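칸막이 정리함

칸막이 정리함은 위가 트인 상자의 안쪽을 판으로 나누어 두 칸 이상으로 쓰는 수납 용기를 말한다. 칸막이 상자, 분할 정리함, 나눔통이라고도 부르며, 지역이나 집안에 따라서는 그냥 '통'이라고만 해도 다들 알아듣는다.
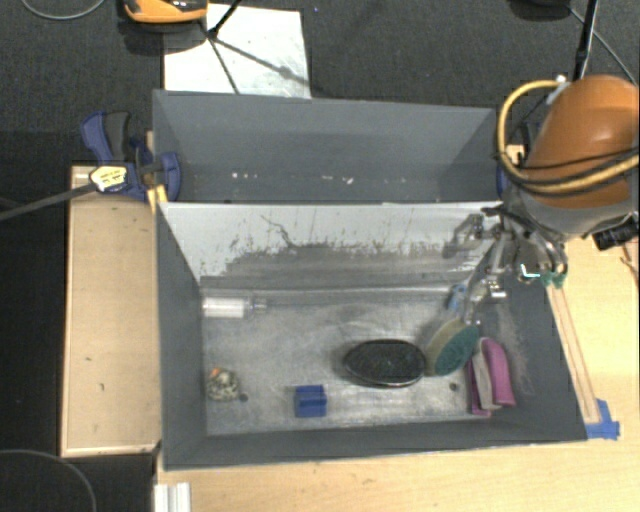 가정에서는 솔이나 수세미 같은 청소용 소품, 뚜껑이 달린 작은 병, 아이들이 가지고 놀다 남긴 블록 조각처럼 크기도 쓰임새도 제각각인 물건을 한데 모아 두는 용도로 가장 널리 쓰인다. 서랍에 넣자니 자리를 많이 차지하고, 선반에 그냥 올려 두자니 굴러떨어지는 물건들이 결국 이 통으로 모여드는 셈인데, 그래서 어느 집이든 정리함 하나를 들여다보면 그 집 살림살이가 어느 정도 짐작된다는 말도 있다.

명칭

우리말 '정리함'은 본래 서류나 바느질 도구를 넣는 뚜껑 있는 상자까지 두루 가리키던 말이다. 뚜껑이 없고 속이 깊은 것은 '통'이나 '바구니'로 부르는 편이 자연스럽지만, 안을 나누어 쓰는 물건이라는 점을 살려 '칸막이 정리함'이라는 이름이 함께 쓰이게 되었다. 살림 연구가 비시타시온 바예호는 수납 안내서 《피나리의 부엌》에서 이 둘을 구별하여, 칸이 고정된 것을 정리함, 칸막이를 뺄 수 있는 것을 나눔통이라고 적었다. 다만 일상에서는 이 구별을 엄격히 지키는 사람이 드물고, 가게에서도 두 이름을 섞어 쓴다.

구조

기본 구조는 바닥판과 네 벽, 그리고 그 사이를 가로지르는 칸막이로 이루어진다. 칸막이가 한가운데에 놓여 양쪽이 똑같은 것도 있고, 한쪽은 좁고 한쪽은 넓게 치우쳐 놓인 것도 있다. 뒤의 것을 흔히 '큰칸'과 '작은칸'으로 나누어 부르는데, 큰칸에는 손이 자주 가는 물건을 넣고 작은칸에는 따로 떼어 두고 싶은 것을 넣는다.

벽은 곧게 선 것과 아래로 갈수록 안쪽으로 좁아지는 것이 있다. 좁아지는 벽은 빈 통을 여러 개 겹쳐 보관하기에 좋고 물건을 꺼낼 때 손목이 덜 걸리지만, 바닥 면적이 입구보다 작아지므로 네모반듯한 물건을 꽉 채워 넣기에는 조금 아쉽다. 칸막이도 마찬가지여서, 비스듬히 기운 판을 쓰면 작은 물건이 판을 타고 바닥 쪽으로 미끄러져 내려간다. 이것을 편하다고 여기는 사람도 있고, 물건이 한쪽으로만 몰린다며 싫어하는 사람도 있으니 취향을 탄다고 보아야 할 것이다.

재료와 색

합성수지로 만든 것이 가장 흔하고, 금속판을 접어 만든 것, 나무로 짠 것, 두꺼운 종이에 천을 씌운 것도 있다. 합성수지는 가볍고 물에 강해서 욕실이나 개수대 가까이에 두기 좋다. 금속은 튼튼한 대신 물건을 던져 넣을 때 소리가 크게 나는데, 늦은 밤에 부엌일을 하는 집에서는 이 점이 의외로 큰 흠이 된다. 나무는 보기에 따뜻하고 오래 써도 정이 들지만 젖은 솔을 그대로 넣어서는 안 된다.

색은 회색, 흰색, 베이지색 계열이 꾸준히 사랑받는다. 회색은 때가 덜 타 보인다는 이유로 고르는 사람이 많다. 그렇지만 때가 덜 보인다는 것과 때가 없다는 것은 전혀 다른 이야기이므로, 회색 통일수록 날을 정해 두고 닦는 습관이 필요하다.

쓰는 법

칸을 나누는 방법에는 정답이 없으나 널리 권하는 방식은 몇 가지가 있다. 첫째는 쓰는 장소에 따라 나누는 것으로, 부엌에서 쓰는 수세미와 욕실에서 쓰는 솔을 섞지 않는다. 둘째는 크기에 따라 나누는 것인데, 작은 조각이 큰 물건 밑에 깔려 영영 잊히는 일을 막아 준다. 생활 잡지 《카론》에 오래 글을 쓴 넬리다 우엔추만은 여기에 한 가지를 더해, 작은칸은 되도록 비워 두라고 권하였다. 급하게 치워야 할 물건은 반드시 생기게 마련이고, 그때 갈 곳이 있어야 큰칸의 질서가 무너지지 않는다는 것이다.

병이나 튜브처럼 내용물이 있는 것은 세워 두는 편이 좋다. 깊이가 모자라 눕혀야 한다면 마개가 잘 닫혔는지 살피고, 가능하면 벽 쪽에 붙여 구르지 않게 한다. 솔은 털이 눌리지 않도록 위를 향하게 두고, 둥근 수세미는 물기를 털어 충분히 말린 뒤에 넣는다. 깊이 15센티미터의 통이면 웬만한 손솔과 수세미는 넉넉히 들어간다.

하나의 통에 너무 많이 담지 않는 것도 중요하다. 아래에 무엇이 있는지 보이지 않을 만큼 쌓이면 그것은 이미 정리함의 구실을 하지 못하는 상태라고 보아도 좋다.

손질

오래 쓴 정리함의 바닥에는 잔흠집과 뿌연 얼룩이 남는다. 단단한 물건을 넣고 꺼내는 동안 조금씩 긁힌 자국이어서 닦아도 완전히 없어지지 않는다. 반면 칸막이나 모서리에 생긴 거뭇한 자국 가운데에는 솔이나 고무가 문질러져 묻은 것이 많아, 미지근한 물에 주방 세제를 풀어 부드러운 천으로 닦으면 꽤 옅어진다. 거친 수세미로 세게 문지르면 흠집만 늘어나므로 삼가야 한다.

구석에 모이는 부스러기는 물을 붓기 전에 먼저 마른 붓으로 쓸어 낸다. 순서를 바꾸면 부스러기가 젖어 바닥에 달라붙고, 그것을 떼어 내느라 공연히 애를 먹는다. 물로 헹군 다음에는 엎어서 말리되, 칸막이가 끼워진 홈에 물이 고이기 쉬우니 마른 천 끝으로 한 번 더 훑어 주면 좋다. 대청소를 하는 3월에 통을 모두 비워 씻는 집도 많다.

제품과 지역별 차이

린다드에서 나온 '넬비'는 칸막이가 한쪽으로 치우친 형태로, 큰칸과 작은칸이라는 말을 제품 설명서에 그대로 쓴 사례로 자주 언급된다. 칸막이를 끼우는 홈이 7개 있어 칸의 너비를 바꿀 수 있으며, 뒤에 나온 얕은 형은 서랍 안에 넣어 쓰도록 만들어졌다. 목공을 하는 사람들 사이에서는 얇은 판재로 직접 짜는 일도 흔한데, 아벨라르도 페레이라가 펴낸 도면집에는 길이 49센티미터의 나무 정리함이 기본형으로 실려 있다.

같이 보기

바구니
서랍 칸막이
수세미
청소용 솔
살림살이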